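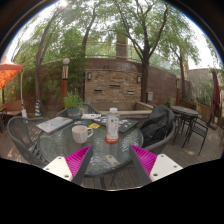

My quarrel with the Jarnska fingers has always been the word "secure." The sales sheet uses it a lot. On Wednesday, February 3, 2021 I wrote in this blog that I'd believe it when the log agreed with the object, and I still hold to that. Soft ribbed pads like these magenta ones are supposed to forgive a sloppy approach, so a capped bottle standing on a coaster ought to be a gift. It's upright, it's got space around it, and the mug is off to one side. If "secure" means anything, it should mean something there.

What went wrong is dull to describe. The Moges logger wrote GRIP OK, and the bottle slid down through the pads anyway. No alarm, no change of status. It went on writing GRIP OK until Naveen Singhal stopped the run by hand. We did 128 tries in all, and 17 ended that way.
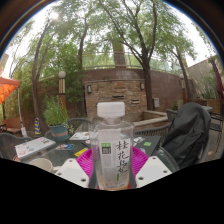 Naveen blames the status flag, and I've come around to most of that. As far as we can work out, it flips once the fingers stop moving and never looks again. A slow slip is invisible to it. I had a second suspect, the load. With the tea (osmanthus oolong, going by the label) down in the lower part of the bottle, the weight sits low and the top is just air and thin plastic. Pinch thin plastic and it gives, the fingers settle, and the flag is happy.

I wrote to Jarnska. Solange Leite replied quickly and politely that the flag "reports finger state" and that customers are free to add their own slip check. Fine, but then don't call it GRIP OK. Call it FINGERS STOPPED.
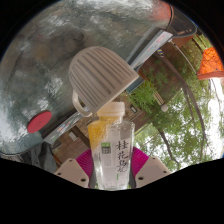 She also asked whether our pads were worn. They were new in October. Aarti Chauhan swapped them for the spare set and we got the same slip on the second try, so I'm not buying wear. I might buy dust. I haven't ruled out that our squeeze limit is set too low either, and that one would be on me. 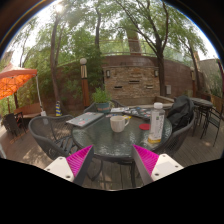
## What I'm changing

- GRIP OK no longer counts as a pass in my notes. Somebody has to look at the object.
- Squeeze limit goes up one step, tea bottle only.
- Nothing hot and nothing made of glass gets lifted until there's a second check that keeps running during the hold.
- Aarti wants to try the Nellovis pads. I've read their sheet. It says "secure" too.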